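27 May 2025
By Huiling Tang and Arnout Baert

Souvenirs and small shops: what visitors to Gelar take home

Our group chose the souvenir trade in Gelar as the subject of our second-year project. The town has one main street, a castle and a ski slope, and most of its shops sell something to visitors. We wanted to know which goods sell, who buys them and how the shopkeepers decide what to stock.

The work was split between four of us. Huiling Tang and Junhao Mao visited the shops and spoke to the owners. Arnout Baert put together the questionnaire for visitors, and Ximeng Hao entered the answers and made the tables. Our supervisor was Guoqing Yan.

We printed 3000 questionnaires and left them at the station, the castle ticket office and the youth hostel. By the end of January we had 2878 back, far more than we expected. The hostel gave a free hot drink for each completed form, which probably helped, but it may also mean that younger visitors are over-represented. We did not correct for this.

The first question asked whether the visitor had bought a souvenir in the town. Of those who returned the form, 1209 said yes. The others were asked why not. The most common answer was price, followed by luggage space. A fair number wrote that they had seen the same goods in other towns.

Food was the most popular purchase, mainly biscuits and honey. Small figures and mascots came second, then magnets. Postcards did poorly, although every shop still has a rack of them by the door. Two owners told us they keep the rack because people stop to look at it and then come in.

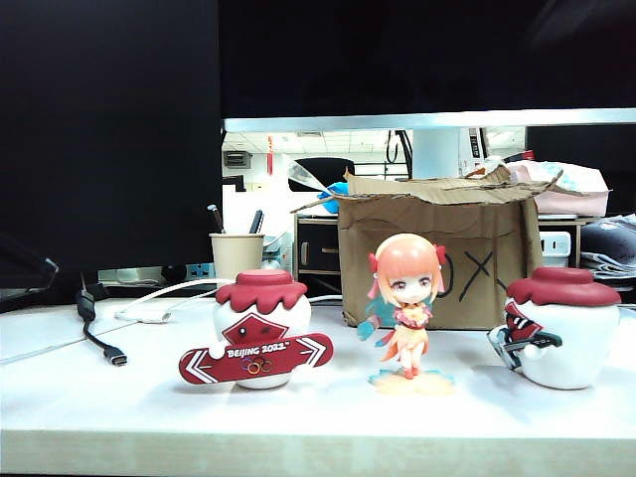

The figures are bought for different reasons from the food. Food is mostly a present for family or neighbours, and it is gone within a week or two. Figures are kept by the buyer, often at home on a shelf or at work. Several people wrote that they buy one on every trip and would be sorry to miss a place out. Buyers of this kind cared less about price than the others did, but they were more likely to complain about poor painting or thin packaging.

We then compared three shops. Skandano is the largest and orders most of its stock from a wholesaler twice a year. Wukell sells only goods made in the region and has higher prices. Bhat is a newsagent with one shelf of souvenirs near the till. Skandano sold the most items, but the owner of Wukell said her customers usually spend more per visit. We could not check this, as she did not want to show us her accounts.

All 3 owners said that winter stock is the hardest to judge. If the snow is late, winter goods stay on the shelves until spring and have to be marked down. Bhat now orders nothing with a season on it.

There were some problems with the method. The questionnaire was only in English and German. Question 6 was badly worded, and many people ticked two boxes where we wanted one, so we left it out of the tables. We also visited the shops on weekday mornings, when they were quiet, and saw few actual sales.

If we did the project again we would do the shop visits on a Saturday and ask buyers what they paid. The full tables are in Appendix A and the interview notes are in Appendix B.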